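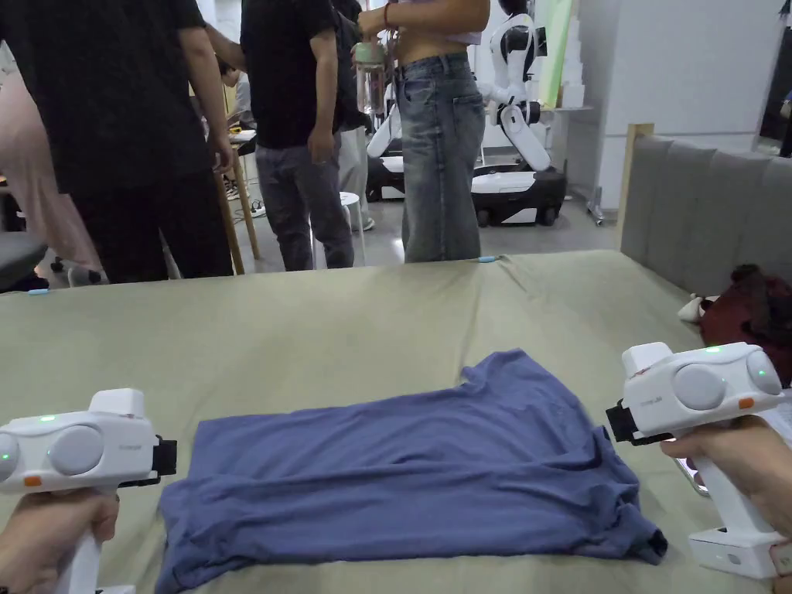

## 4.3 Recording a folding episode

Each Grivgate kit has 2 hand-held grippers. One operator holds both. A task set is complete at 600 accepted episodes.

1. Lay one garment on the bed. It may be wrinkled or partly folded over.
2. Turn on both grippers and wait for a green light on each.
3. Hold the grippers by their handles, just above the sheet, with one on each side of the garment.
4. Start the episode in Brotura. Hold still for 2 seconds.
5. Fold the garment at normal working speed. Do not touch it with your fingers.
6. Lift both grippers clear of the fabric and stop the episode.
7. Mark the episode Accept or Reject, then rearrange the garment.

**Note:** Change the garment after every 100 episodes. Enter the new garment code before you resume.

**Note:** A dropped garment is not grounds for rejection if the fold is completed. Tag the episode "recovery."

**Caution:** Keep fingers out of the clamps while the grippers are on.

For upload settings, see 4.4.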